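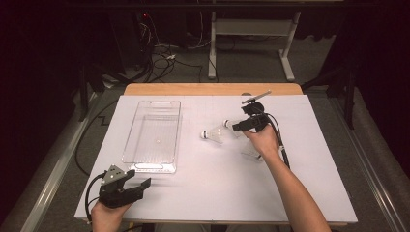
Why do we have to sort them at all, one member wrote in December, when you could tip the lot in a box and let people help themselves? We get some version of this most weeks in the season, along with plenty of other questions about shuttles, so the answers are collected on this page.

Tiltutthorpe Badminton: shuttles, trays and tubes
Frequently asked questions

Why do you sort the shuttles?

A session uses shuttles in very different condition. Match players want ones that fly true, and beginners doing net drills don't mind a broken feather or two. When everything goes into one box, people dig through it, and digging through a box of feather shuttles breaks feathers. Sorting takes a few minutes at the end of the night and we buy fewer shuttles than we used to.

What are the grades?

A is for matches. All feathers whole, cork firm and round, no wobble when hit.
B is for club games and warm-ups. Slight fraying is fine, and so is a small amount of wobble.
C is for drills, multi-feed and juniors learning to serve. Broken feathers are fine as long as the skirt still holds its shape.
Anything worse goes in the bin by the side door.

How do I tell an A from a B?

Hold it by the cork and look straight down into the skirt. The feathers should overlap evenly the whole way round. Then run a thumb lightly around the threads. If a thread is loose, it's a B at best. If you're unsure, call it a B.

Why clear trays?

You can see from across the hall whether one needs refilling. The old cardboard boxes had to be opened every time, and the flaps wore out.

Which way should the shuttles go in the tray?

On their sides in a single layer, or nested in short rows, cork into skirt, all pointing the same way. Please don't pile them up. A shuttle at the bottom of a heap ends up with a flat side to its skirt and won't spin properly afterwards.

Can I pick a shuttle up by the feathers?

Pick it up by the cork where you can. If you have to take hold of the skirt, do it gently and close to the cork. Kids tend to grab the feather tips, so parents helping at junior sessions are asked to show them.

Should I scoop them up with my racquet after a drill?

Fine for C grade. Pick up A and B by hand.

Where are the trays kept?

In cupboard 308, on the ground floor at the Heitmann Street end of the hall. Trays are on the middle shelf and spare tubes are above them. The cupboard code is sent out with your membership confirmation. We don't give it out over the phone.

Do the tubes get reused?

Yes. Keep the tube and both caps. A grade shuttles left over at the end of the night go back into a tube, cork down, and the tube gets a strip of masking tape with the grade on it. Write on the tape and leave the tube itself clean. Split tubes can go in the recycling once the caps are off.

Do feather shuttles need steaming?

Some players swear by it. The feathers get brittle in dry air, and a bit of moisture helps them last. Our usual method is to leave a damp sponge near the open tubes in a closed tub overnight before a competition. If you prefer to steam your own over a kettle at home, keep it to a few seconds and let them stand before you play. Please don't use the hall kettle for this.

What about nylon shuttles?

They have their own tray, marked N. They don't need any special care, though they do go stiff in a cold hall and can crack in the first few rallies. Bring them in from the car early in winter. Don't mix them with the feather ones, even when the N tray is full.

Which brand do you buy?

For feather we currently use Skivuneo in the medium speed. We changed over two seasons ago when our previous supplier stopped delivering out here. Opinions are divided. They are a little slower in the first few minutes and they last well after that. The order last season came to 837 shuttles, including the ones used for the junior program.

Can I buy shuttles from the club?

Single A grade shuttles are $5 from the desk, cash or card. Full tubes can be ordered through the Butident booking page under "Extras" and collected at your next session. We don't post them.

I brought my own shuttles and they've ended up in a club tray. Can I get them back?

Probably not, sorry. Once they're in the tray we can't tell them apart. A dot of permanent marker on the cork before you start playing will fix the problem for next time. Use any colour except red, as red is the club mark.

What happens to worn-out shuttles?

Feather ones go in general rubbish. We looked into composting, but the cork is glued and the council won't take them. A few are kept for craft at the school holiday program, where they get turned into angels and penguins. If you run something similar and want a bag of them, email us. The last bag we gave away had 489 in it, so allow some boot space.

Who does the sorting?

Whoever is on pack-up for that night. The roster is on Butident. If you can't make your turn, swap with another member and change the name on the roster yourself.

How long should pack-up take?

Nets first, then shuttles, then the sweep. Most pairs are finished by 9.45 pm. The hall lights go off automatically at 10 pm.

A tray is cracked. What do I do?

Take it out of the cupboard and leave it on the desk with a note. Hairline cracks along the rim are all right for now. A broken handle isn't, as the edge is sharp.

My question isn't answered here.

Ask at the desk during any session, or use the contact form on the Butident page. We usually reply within a couple of days, and a bit slower over January.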